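Datgate Community Help
Topics > Robots and automation > Recording and training data

How many recordings per task before we start training, and how much should we vary them?

Posted by plononell_lab
Tags: teleoperation, household tasks, two-arm, data quality

We are a small team putting together a set of recorded examples for a two-arm robot with hands. An operator drives it, we log the joint positions, the head view and both wrist views, and the model is supposed to learn from that. The project is called Plononell. Our tasks are ordinary household ones: handling a towel on a bar, setting things on a table, picking up packaged goods.

So far we have 1309 recordings across all the tasks. The towel task has the most, and it also gives us the most trouble.
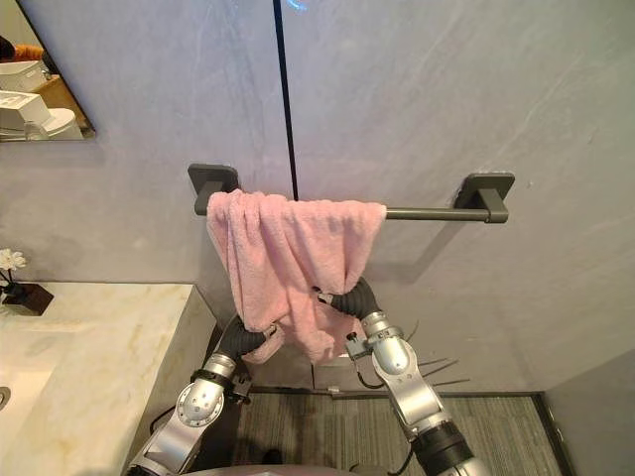
The operators do not agree on how to do it. One takes hold low with both hands and works the cloth from there. Another pinches one side first and brings the second hand over later. Both ways get the job done, but when I train on everything together the policy seems to hesitate between them. The arms start toward one grasp, stop, and drift toward the other.

My questions are:

1. Is there a sensible number of recordings per task before a first training run? I keep seeing 1000 mentioned and I don't know where it comes from.

2. Should I make the operators all use one method, or keep both and label them?

3. How much do people move objects between recordings? We have been leaving the room alone and only changing where the robot starts.

We use the Marquez recorder software, default settings, if that matters.

4 replies, 1 hidden by moderator

dollberg_bench

I'll take these out of order, starting with the second one.

Pick one method and write it down. A page is enough. Ours says which hand goes first, where on the object it should close, and what counts as finished. If you want to keep the other method, give it its own task name and train it separately until you have enough of both. Mixing can work with a large set, but with what you have I would not try it yet.

On numbers, 1000 is a round figure people repeat. There is nothing special about it. For a rigid object on a flat surface I have had a usable first policy from 95 clean recordings. Cloth took us many more than that. Train early with whatever you have, watch where it fails, and record more of that part. You will learn more from one bad training run than from another month of recording blind.

On moving things, yes, you need to move them. If the room never changes, the model can learn the room. We shift objects a little after every recording and do a bigger change of layout after lunch. Surfaces matter too, and glass is the one I would plan for. In our wrist views a glass top picks up the ceiling lights, and early on the policy reacted to the bright spots when the lighting changed. What fixed it was recording the same task at different times of day, with the blinds up and down.

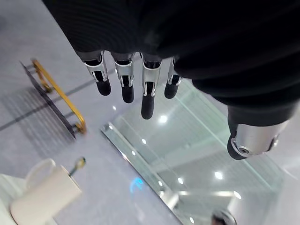

Wrist view with the hand open over the glass. Tray with gold handle and mug at left.

Check your wrist views before each session. Look for the fingers and the thumb both being in view with the hand open. If a sleeve or glove has slid forward over the knuckles, pull it back and start again. We threw out most of a September session over that.

Also keep your failed attempts. Put them in a separate folder with a one-word reason. Don't train on them at first, but you will want them later.

plononell_lab

Thanks, this helps. I went through the towel recordings and the split between methods is close to even, so I will separate them by name for now. Do you trim the start and end of each recording? Ours have a lot of standing still while the operator gets settled.

dollberg_bench

Yes. Trim the still part at the start down to a second or less. If you leave it in, the robot learns to stand there. At the end I leave 2 seconds with the hands clear of the object so there is an obvious stop.

slowgripper

Just get more data. We had the same thing and it went away when we had more.

harrow_and_link

Agree with the first reply on most of it. I'd add something about packaged goods, which you mentioned but didn't ask about.

Soft plastic packages are harder than they look in the recordings. The wrapper wrinkles and shines, and a small turn of the wrist changes which parts are bright. Close up, the package can also fill most of the wrist view, so the model loses track of where its edges are.
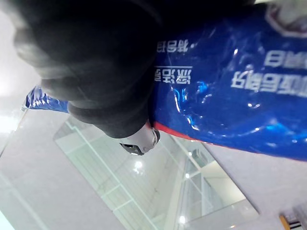 What worked for us was slowing down the last part of the approach. Our operators were fast by then, and they closed the hand in so few samples that the model had almost nothing to learn from. We asked them to pause briefly above the package, come down, then close. It made each recording longer, and the success rate on packages went up enough that we went back and redid the older ones.

Turn the package over between recordings as well, and rotate it. If the printing always faces the same way the model will lean on it, and then a different package confuses it. We use a mix of colors now and keep a couple of packages back for testing only.

One thing on the Marquez recorder. In the version we have, the default settings let the wrist cameras adjust exposure on their own. Lock it. With shiny wrappers the picture gets darker and lighter during the grasp, and you can't repair that afterward.

As for whether to start training now, I would. Take your cleanest task first, and leave the towel until the method is settled.

plononell_lab

Exposure was on auto for all of them. I have locked it and will redo the package set first. Marking the first reply as accepted, but both were useful.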